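Polcombe Center for Electrical Fittings
Home | Visit | Collections | Workrooms | Gallery | Contact

Gallery: The Sorting Table

19 shares | 2 comments

The Workrooms series presents the parts of the Polcombe building that fall outside the regular visitor route. Earlier pages covered the reading room, the cable store and the loading bay. The present page is given to the sorting table, where switches, breakers and other small electrical fittings are laid out, moved along a short belt and placed in bins before they go to the shelves.

The reference collection holds over 145 types of fitting, the greater part of them ordinary items of the kind installed in homes, shops and small factories. Many came from the former Trandetti warehouse, which closed its trade counter and passed its remaining stock to the Center. Other material has arrived in smaller lots, often mixed and often without paperwork. All of it is sorted before cataloging begins.

Fittings on and beside the belt

The fittings handled at the table are mostly small enough to be held in one hand. Push-buttons make up a large share. They are kept assembled where possible, with the cap still on the housing, as the color of the cap is one of the first details entered in the catalog. A green cap is recorded simply as green, and the Center does not attempt finer shades. The housing is described separately, and where it combines more than one color, each is listed.

A push-button with a round green cap on a white and orange housing, upright on the belt. A circuit breaker block in white and gray, with small red toggles, lies on the gridded surface nearby.
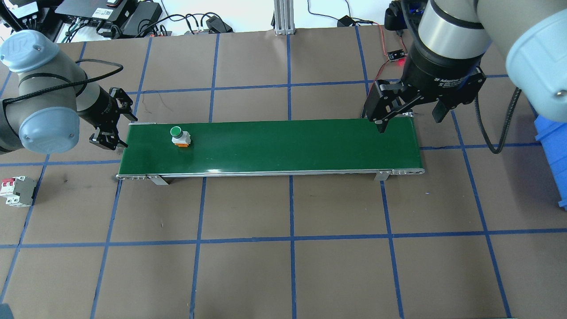
Breakers follow a different path through the catalog. They are grouped first by the number of poles and then by rating, and the position of the toggle is not recorded. Blocks that carry a legible rating go directly to the shelf list. Those with worn or missing print are set aside for the reference desk, where they are compared with the trade catalogs held in the reading room. The Sanna catalogs, donated with their original binders, have been especially useful for this work.

Visitors sometimes ask why fittings of such a common kind are kept at all. The Center's view is that common fittings disappear quickly. A pattern may be sold for many years, be replaced by another, and within a short time be difficult to find in any condition. Architects, building owners and repair firms write to Polcombe throughout the year in search of a match for a single switch on a single wall, and the Center is pleased to assist wherever the collection allows.

The grid, the belt and the bin

The covering is brown paper, a material the workrooms have used for many years. It is inexpensive, it shows small metal parts clearly, and a sheet that has become torn or marked can be replaced before the next session. Blue tape is laid over it in both directions to form squares. The tape lifts without tearing the paper if it is removed slowly, and the lines are checked against a straightedge when a new sheet goes down.

The squares give staff a common way to refer to a place on the table. A note such as "breaker, second square from the edge" is short and is understood by the next person on duty. Notes of this kind are written on the day sheet and kept for one season.

The belt is green and narrow, and fittings are placed on it one at a time. It is wiped down at 4:30, when the workroom closes, with a dry cloth only. Cleaning sprays are not used near the collection.

The bins are blue plastic and open at the front, where the side dips to form a lip. Small parts can be lifted out over the lip without tipping the bin. Staff line the bins with soft material when they are to receive fittings with glass or painted faces, and liners are changed when they become dusty. Bins in use carry a paper slip with the lot number. Empty bins carry none.

A blue bin with its open lip to one side, empty apart from a pale liner, on brown paper squared with blue tape. The green belt reaches in from the far edge of the table. 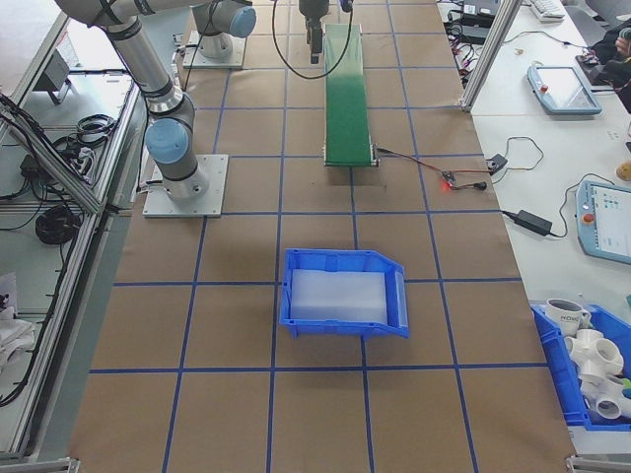 Lots and labels

Each delivery to Polcombe is treated as a lot and keeps its number until every piece in it has been identified. A lot may be as small as one envelope. The largest at present is the Fero lot, which came in crates and is expected to occupy the workroom until April.

Labels are written in pencil on plain card and tied to the fitting with cotton thread. Adhesive labels are not applied to any part of the collection. Where a fitting already carries an old adhesive label, it is left in place and its wording is copied into the record, including any spelling errors.

Pieces that prove to be duplicates are offered first to schools with an electrical course and then to registered repair firms. Requests should be made in writing and should state the type of fitting needed. The Center cannot supply duplicates for installation in occupied buildings, and all pieces are released for study or display only.

Visiting the workroom

The sorting table may be seen from the workroom doorway on open mornings, between 10:00 and 12:00. Groups are limited by the width of the corridor and should write ahead. Bags are left at the front desk. Photography is permitted from the doorway without flash.

Persons wishing to donate fittings are asked to send a short list before bringing anything to the building. A clear note of where the pieces were installed, and in what room, is of more value to the catalog than cleaning or polishing, and donors are kindly asked to leave old paint and dust as they are – the workroom will attend to both. Fittings must be fully disconnected and may be packed in newspaper or soft cloth.

The next page in the series will show the label cabinet and the drawers of spare screws.

Previous: The Loading Bay | Next: The Label Cabinet | Back to Gallery

2 comments

Very glad to see the workroom included. My father bought from the Trandetti counter for years and always came home with more switches than he needed. Is there a list of what came over from the warehouse, or is it still being sorted?

We use the same brown paper on our benches at the school and have never thought of taping it into squares. I will be trying this with my second-year group, who can never find the screws they put down five minutes ago. Thank you for the note on duplicates as well, we will be writing in.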